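Wirora Community Boards > Clubs and Groups > Youth club restart, who's in?

marlee_h
4 Dec 2023
So the hall is ours again two evenings a month! I grew up at the old youth club and I'd love my kids to have what we had — table tennis, terrible toast, someone's older cousin running the music. We've got 280 dollars left over from the June fete. What should we do first?

Drikier
Count me in. Spend the lot on a decent table tennis table, I reckon. The old one brought in kids who'd never have joined anything.

tess.huttunen
I'd go the other way, sorry. A table suits four kids at a time and the rest stand around. Craft stuff and board games go a lot further, and my two would be there with bells on.

Drikier
Four at a time is half the fun though! You wait your turn and you have a yarn. I met most of my mates in that queue.

kt_2716
Kazuhiro Takeda here, from the Altar Street end. Could we do a clothes swap night as well? My daughter's scout group ran one and the teenagers loved it. Bring five things, take five home, no money needed.

marlee_h
Oh yes, swap night please! Can we start with that and argue about the table after?

kt_2716
Happy to run it. Doors at 6, tees and jumpers to begin with.

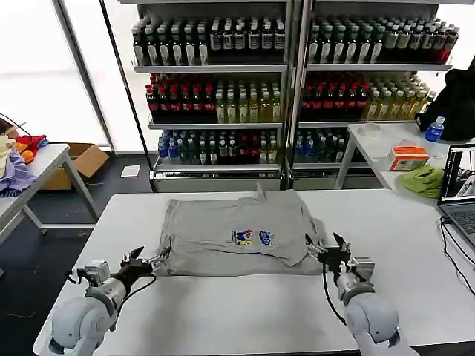
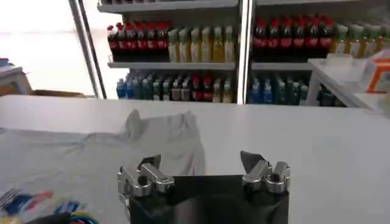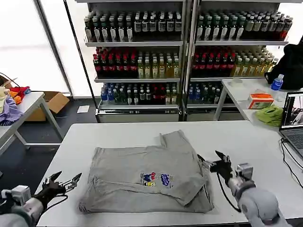
Grey T-shirt on a white table

tess.huttunen
I've got two bags in the hall cupboard ready to go. Still voting board games, Drikier.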